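Subject: Re: [lab-equip] Arm purchase for the shared room: comments by the 28th?
From: Heriberto Puma
To: lab-equip list
Date: January 2020

Geeta Bhatt wrote:

> All,
>
> Dinesh and I met with the Tradent rep again. They will hold the quote
> until the end of the month. It covers a second arm, the controller, a
> two-finger gripper, and one year of the Mornlow scheduling software.
> If we sign now we get delivery in May, in time for the summer
> students. The rep says the software alone should let us double the
> hours we get out of the room.
>
> I would like to put this forward as our one big request for the year.
> Please send objections to the list and not to me in the hallway.
>
> Geeta

Geeta, thanks for writing it up. You asked for objections on the list, so here are mine.

First, the doubling. Double what? I went back through the sign-up sheet for the fall and the arm we already own was booked for 450 hours. The controller log shows it moving for 177 of them. The rest is people setting up, people waiting for someone with the admin password, and people who signed up for a full afternoon and left at two. A second arm gives us a second machine to not move. I don't see how scheduling software fixes that either. It will tell us very neatly that the slot is taken.

Second, the quote. I've read all four pages twice and I can't find the following:

- a mounting plate. The Tradent base has a different bolt pattern from our table. Somebody has to drill an adapter or buy one.
- the Mornlow price after year one. "Standard renewal terms" is not a number.
- training. Ilham spent most of last spring teaching herself the current controller from a badly translated PDF, and I doubt she wants to do it again.
- shipping. They list it as "to be confirmed" and so did the last people, and we all remember that invoice.

Third, the gripper. Who asked for two fingers? Everything on the schedule through the summer is pushing and sorting on a flat board, and a straight rod does that fine. If Chaminda's group is planning to pick things up, great, but I haven't seen it in writing, and I'd like to before we pay for it.

What I would rather buy, in this order:

1. Spare end tools, rod type. We have one. If it gets bent we are down until the shop can make another, and the shop was 26 days late on the last job I sent them.

2. Filament and a weekend of printer time for a full duplicate set of blocks. The sets get mixed, pieces go home in pockets, and then two people's results can't be compared because one of them was short a heart.

3. A second work board, same size, with the same bolt holes, so one can be changed over while the other is in use.

4. A proper service visit for the arm we have. Takagi does these. So does Zustari, and Zustari will put the price in the email if you ask them, a habit I'd like to encourage.

All of that together fits inside the shipping line on the Tradent quote if the shipping line turns out like last time. Yes, I know small items don't make an exciting request and that money we don't ask for this year may not be offered next year. Dinesh has told me this more than once. I still don't think "it might not be offered again" is a reason to own a thing.

For anyone on the list who hasn't been down to the room and is wondering what we do in there, it's this kind of work:

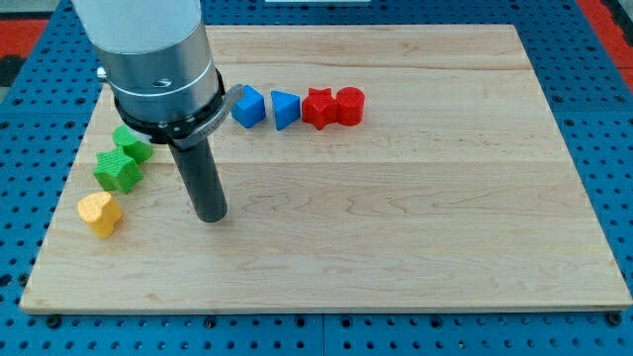

Sorting blocks on the wood board, with the rod tool on the arm.

Please keep that in mind when you read the part of the brochure about payload. I don't think any of us is short on payload.

I'm not against a second arm forever. Show me one month where the current one moves for more than half of its booked hours and I'll sign the request myself. Ilham has offered to pull the controller log every Friday and post it, so we wouldn't be arguing from memory.

Questions I'd like answered before anybody signs:

Geeta: can the rep give us the renewal price in writing, and will they sell the arm without the software?

Dinesh: is the May delivery date in the contract or just in the conversation?

Chaminda: does your group need to grasp anything this year, yes or no? If yes, what, and how heavy?

If the answers are good I'll say so here. I won't be at the planning meeting, I'm teaching that hour, so please count this as my comment.

Heriberto

--
To leave this list, send a blank message with "unsubscribe" in the subject line.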